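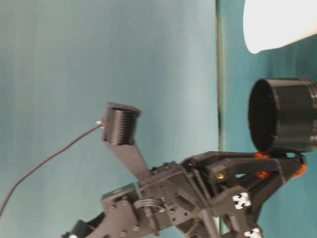

How is the level of a small reservoir read?

From a graduated board fixed to the upstream face of the dam, once a day, by a person who then writes the figure in a book.

The book at Fevmont went back to the year the dam was finished. Lama Srour was given it in April 2021 with a key, a torch and a sheet of instructions headed Ostley Water, Minor Works. The instructions said that the reading was to be taken at eight in the morning, to the nearest 10 millimetres, at the middle of the ripple if there was a ripple. Her predecessor, a man called Malton, had left in December. Between December and her arrival the readings were in three different hands.

The reservoir was held back by an earth bank with a puddled clay core. At the toe of the bank a drain brought the seepage out to a small brick chamber, where it passed over a V-notch and away down the stream. The height of water in the notch gave the flow. This was the second figure in the book, and the one that mattered. A bank of that kind always leaks a little. The keeper's job was to know how much, and to know when it changed.

She plotted both columns on squared paper in her second week. Level went along the bottom and seepage up the side. For the older years the points made a narrow band that rose to the right, as they should. For Malton's years they made two bands, one above the other, with a clear gap between.

She checked the dates. The upper band began on a single morning, and every reading after it belonged there. Either the bank had begun to leak more, overnight, at every level, or one of the two scales had moved.

There was nothing in the remarks column for that morning. Malton's remarks were mostly about wind.

She cleaned the notch plate first and measured it against the drawing. It was sound. Then she borrowed a level and a staff from the depot at Ostley and ran a line from the benchmark on the valve house to the top of the gauge board. She ran it back the other way and closed within two millimetres. The board stood 80 millimetres too high. Any reading from it was therefore 80 millimetres too low.

She added 80 to every level from the morning in question and drew the plot again. The two bands closed into one.

The engineer who had charge of the minor dams was named Vũ. He came up on the following visit with the old drawings and stood on the steps while she showed him the sheet.

"He replaced the board," Vũ said. "The bolts are newer than the brackets."

"He didn't write it down."

"No. Did he know it was out?"

She had thought about this. At the spillway crest the board should have read 3,000, and with the error it would have read 2,920. Malton had recorded the reservoir spilling on many mornings after the change. On each of them he had entered 3,000.

"He knew at the top," she said. "I don't think he followed it down."

Vũ turned the pages for a time. There were 196 of them in Malton's writing. In the last of these the figures were larger and leaned to the left, and in places the pen had gone over a numeral twice.

"The report needs a cause," he said.

"Board replaced, datum not checked."

"And the entries at spill?"

A spilling reservoir was full by definition, and a keeper who saw water going over the crest could reasonably enter the crest level without looking at the board. The instructions neither allowed this nor forbade it. She said so. Vũ wrote it down as she had said it and asked her to initial the page.

The board was lowered that summer, when the water was 500 millimetres below the crest and the bolts could be reached from a ladder. She wrote the date, the old height and the new height in the remarks column, and then the wind — light, from the west. The following morning she went down at eight and took the reading. The seepage fell within the band.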